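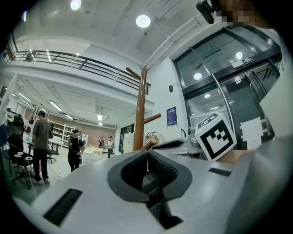
I spent most of September on the part of our pipeline I like least, the bit that turns marker detections into a gripper pose. It worked, mostly. Then Anika Ridgeway ran the whole Pludell set through it and got 24 episodes where the hand jumped sideways for a few frames and came back.

My first guess was clock drift, and I lost two days on that. The timestamps were fine. The trouble was in how I picked a pose when only one face of the cube gave a clean detection. A square seen nearly head on has two solutions that fit almost equally well, and I was taking the one with the lower reprojection error every time. When the two errors are close, noise decides, and the pose flips.

The fix is small. I keep both solutions and pick the one closer to the previous pose, unless the error gap is large. If two faces are visible I solve them together and skip the question. After a gap in detections the tracker starts fresh — otherwise it will happily hold on to a wrong answer.

I also stopped undistorting whole images. Now I only undistort the corner points, with the fisheye model. On my test clip of 2000 frames that took the run from 199 seconds to 24.

Anika is rerunning the 1223 episodes tonight. The old poses are still in the Dernaseck folder, so please don't train on those. Next I want to look at the smoothing filter, which rounds off fast wrist turns more than I'd like.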